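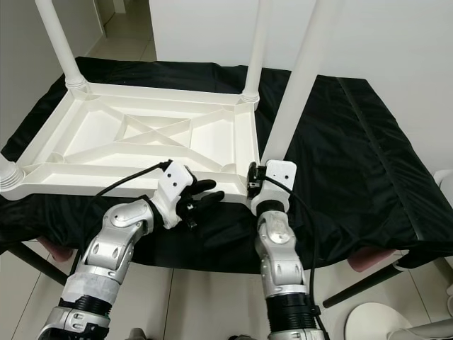 Open day talk, speaker notes

Slide 1. Welcome

Say good morning, give name, say which group I work in. Thank Lucie Lemieux for lending us the room. Fire exit is at the back, toilets down the corridor on the left. The talk is 45 minutes including questions, and people may come and go.

Ask for a show of hands: who has put together a flat-pack table at home? Who had a leg go in crooked? Leave a pause here. The morning audience may be a bit slow to answer, so put my own hand up first.

Slide 2. What the visit covers

Keep this short. Visitors will have seen the poster in the entrance hall, which lists Zarkilar as the two-armed robot and Horance as the software that runs it. Tell them I will use "the robot" for both from now on. If anyone asks about the names, they came out of a lunchtime vote and have no meaning.

The order is: the table job, how the two hands work together, what goes wrong, then the live run at the other end of the hall.

Slide 3. The table job

The slide is a view over the robot's own arms, so tell people they are looking at the work much as the robot does. The table is upside down with the legs in the air, and both hands are on the near edge of it.

Point at the ribbed collars where the legs meet the top. When we talk about fitting or checking a leg, this is the part that matters. Then point at the big X of ribs under the tabletop. Most people have never turned their garden table over and looked. The ribs make a thin sheet of plastic stiff enough to lean on, and they also give the robot plenty of edges and corners to work out which way round the table is.

The black cloth: plain dark background, white table, easy to tell apart. Say that we also run without the cloth, and that the results are worse. Do not get drawn into lighting at this point, there is a slide for it.

Slide 4. Two arms, two hands

Go back to the previous slide if people at the rear missed it.

The hands are different. On the left arm is a black hand with several fingers, and the fingers are curled against the rim. On the right arm is a white gripper, clamped on the near right corner of the frame under the closest leg. Each has hold of a different point on the same edge.

Explain why we bother with two. One arm can push a table about on a bench. To turn it over, or hold it steady while a leg is worked on, you want a hold in two places. People do the same without thinking. Mime this with the spare tabletop if Uibo have remembered to send it back. If they haven't, use the lid of the storage box.

The hard part is agreement between the arms. If one pulls while the other stays put, the plastic bends, and when the plastic bends the robot's idea of where the corner is stops being right. We keep the speed low for that reason. Visitors often ask why it is so slow, so say it here before they do.

Slide 5. What goes wrong

Be plain about this. Read the list at an even pace.

The fingers slide along the rim and end up under a rib.
The gripper closes on the collar instead of the frame.
A cable catches on the cloth and drags it. Cables run down both arms, and we look them over before each run.
The robot mixes up two legs, as the four are alike.
The table is not quite where it was last time.

We stop the run after 3 failed grips and reset by hand. This used to be 10, and it was dull for everyone. Mention the November visit, when the table went off the far side and a boy in the front row caught it. That gets a laugh, but then make clear that the front row has been moved back and the barrier stays shut.

Slide 6. Lighting

Skip if we are past the half-hour.

White plastic under strong light loses its edges. The ribs fade first, then the rim. We turned off one bank of lamps in the hall and it helped. Blinds stay down in the afternoon. That is all there is to say.

Slide 7. What it is for

Brovier paid for the first year and wanted to know if the same robot could handle large, light, awkward things that were never made for robots. Tables, crates, plastic shelving. The answer so far is yes for some of them, slowly, with a person close by. Do not promise dates. If a visitor asks about jobs, say it is a fair question, give the answer we agreed, and offer to talk after.

Slide 8. Before the live run

Ask people to stay seated until Lucie gives the signal. Then walk down together.

Rules, said slowly:

Stay behind the yellow tape.
Bags on the floor, not on the barrier.
No flash.
Children in front, with an adult's hand on the shoulder.
If the alarm sounds, stand still. It is loud and it is not a fire.

While we walk, Lucie checks the stop button and calls out that it is working. Wait for that before I say anything else.

Slide 9. Questions

Leave this one up during the live run. Likely ones:

How heavy a thing can it lift? Give the figure from the card on the desk, do not guess.
Does it learn? Partly. We show it the job many times, and it copies and adjusts.
Can I have a go? Yes, at 4 o'clock, on the small practice arm by the window. Names on the sheet.

Leaflets are on the chair nearest the door. Collect the clip-on microphone before I go for lunch and put it back on charge.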